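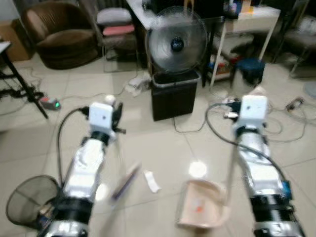
Rohani Govindasamy thinks the number to look at is how many demos you collected per starting position, and that the total hardly matters if they all begin the same way. I got that in a message last night and it's been bugging me ever since, so I'm posting the whole thing here.

Home > Robots > Learning from Demos > Ask > Tags > Log in

Two-arm floor cleanup policy stalls before the grasp
Posted by kettlecorn_lab, May 4, 2019

Hi all! I'm training a two-arm setup to tidy up a floor (pens, paper scraps, a dustpan, that kind of thing) straight from teleoperated demos. Plain behavior cloning, head view plus joint angles in, joint targets out. I have 193 demos. The validation loss looks great, really low and smooth, and then on the real arms it reaches down toward the pen, slows way up, and just hovers there a little above the tile. Sometimes it wiggles. I let it go 16 trials last night and got 3 clean pickups, and all three were with the pen in pretty much the same spot.

I've tried a bigger network and more epochs, and no change that I could see. Our code is the Pendeo branch with almost nothing touched. Is this a data thing or a model thing? I'd love to not re-record everything if I can help it.

drornow_dan
Get more data. We were at around 100 for months and it was garbage, then we got more and it was fine.

Mirelle T.
Okay so I had this exact hover in January and it ate two weeks of my life. A couple of things to check before you record anything new.

First, go look at your demos and see what the operator does right before closing the fingers. Mine always paused there to line things up (I do it too, you can't help it). During the pause the joint targets barely move, so the policy learns that near the object the right answer is "stay put," and with only one time step of input it has no way to know how long it's been sitting there. I trimmed the still frames out of every demo and retrained, and most of the hovering went away that same afternoon. Keep the frames where the gripper is closing, though! I cut those too the first time and it never grabbed anything.

Second, predict a short chunk of actions instead of a single step. It helps carry the arm through the dead zone.

Third, Rohani has a point. Your validation set is probably split from the same sessions, so of course the loss looks nice. Hold out a whole session with the objects moved and see what it says then.

Comments

kettlecorn_lab: Oh wow, the pauses. I just scrubbed through a handful and they're huge. Trimming tonight.

pjv: what threshold did you use for "still"?

Mirelle T.: Joint speed, but I picked the cutoff by eye, so plot yours first.

drornow_dan: still say more data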